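The Year I Ran the Soup

My cousin Ceda called me on 28th April to say that Aunt Flendisik (not her name, it's the town she came from, but we've all called her that since I was in diapers) had died and left me the soup.

Not the recipe. She'd given that to pretty much anybody who asked, including a guy who came to fix her dishwasher. I mean the soup itself, the big November supper at the hall on Győri Street, where she'd fed whoever walked in for 19 years. It was in the will! Page two, right after the piano. "The soup goes to my niece, who eats standing up and should learn better."

I do eat standing up. I was eating a piece of toast over the sink when Ceda read me that line, and I sat down on the kitchen floor and laughed until I had to put the phone on the counter.

So then I had all summer to worry about it. I'm not a cook. I can do eggs, I can do that pasta with the lemon, and once for a boyfriend I did a whole chicken that we don't talk about. And my aunt's soup was this slow, brown, peppery thing with barley and smoked ribs that started two days ahead and made her whole building smell like somebody's campfire had gotten religion. I tried a small pot in June and it came out gray. I tried again in July, with more paprika, and it came out gray with a red ring on top.

Ceda said bring it over, she'd taste it. She tasted it. She put the spoon down very gently, the way you'd set down a baby bird.

"It's hot," she said.

By September I'd started going through my aunt's apartment on weekends, mostly to pack, a little bit to snoop. She kept everything in shoeboxes. There was one for string, one for letters from a man in Hikar I'd never heard of (eleven years of letters! from a man named Amirhossein Golestani! with drawings of his garden in the margins!), and one for the soup. I thought, here we go, the secret. It was all receipts. Barley, onions, ribs, bus fare. On the back of one she'd written "more salt than you think, then wait," and on the back of another, "told the priest no."

I wrote to Mr. Golestani. I figured he ought to know she was gone, and it seemed rude to have read about his plum tree and not say hello. Then I bought a bigger pot and kept practicing, and I cleared out my back room so I'd have somewhere to put 100 borrowed bowls, and I quit sleeping much. 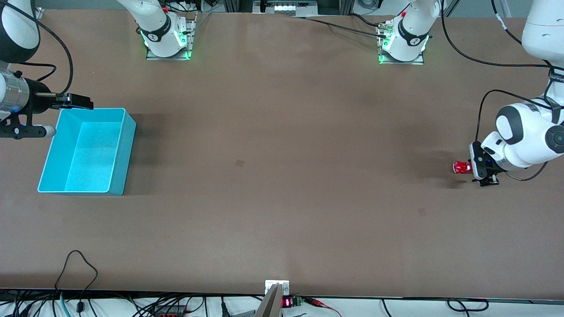

Dear niece, wrote Amirhossein Golestani, in the same slanted hand as the letters, you are surely stirring it too much. She complained of this in you when you were nine and helping with the jam. Leave the pot alone and go for a walk. Also she browned the onions until she was frightened, and then five minutes more.

I read that at the mailbox with my coat half on. Nine! I remembered the jam. I remembered her taking the spoon out of my hand and giving me a cat to hold.

So I browned the onions until I was frightened, and stood there with my hand on the knob for five more minutes, saying bad words. I put in more salt than I thought. I put the lid on and walked all the way to the river, where I watched a man argue with a goose, and when I got back the hallway smelled like her. I mean it just did. My downstairs neighbor opened her door and looked up at me and closed it again.

The night of the supper it rained sideways. I'd told myself nobody would come, and then the line went out the door and past the shoe repair place, all these people shaking out umbrellas and telling me how they knew her. She'd taught one woman to drive. She'd lent a kid 1000 dollars for trade school and never brought it up again. A very old man told me she was the worst card player he'd ever loved, and then he got embarrassed and asked for bread.

The bowls ran out before the soup did, and people started washing their own and handing them down the line without being asked. Ceda ran the bread. She had flour on her chin and she was bossing around men twice her size, and every time she passed the stove she'd reach over and tap the lid with one knuckle, which my aunt used to do, and I don't think she knew she was doing it.

Around nine it got quiet. I filled a bowl for myself and leaned against the counter with it, same as always, blowing on the spoon.

"Hey," Ceda said, and she kicked a chair across the floor at me.

I sat down. It needed salt.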